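Print this page | E-mail this page

Speaker notes - Setcombe Dental, recall intervals and periodontal maintenance

Slide 4. State the default first. Stable adult patients are recalled on risk score. Patients with pockets over 5 mm go to the hygienist list.

Slide 5. Rescoring. Full six-point charting at each maintenance visit, entered in Kondelix before the patient leaves the chair. Pause here.
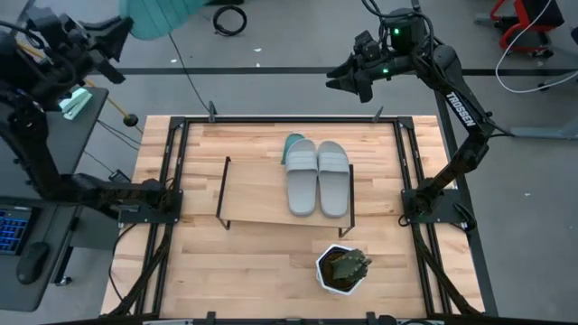
When is a patient moved back to the standard list? After two consecutive visits with no bleeding at the charted sites.

Slide 6. Audit. 2,000 records pulled in March, Setcombe and Flerkeck combined. Missing charts go back to the clinician within 14 days - no extensions. Skip the table if short of time.

Recent items
Denture relines at Flerkeck
Sterilizer log changes
Derkach handpiece servicing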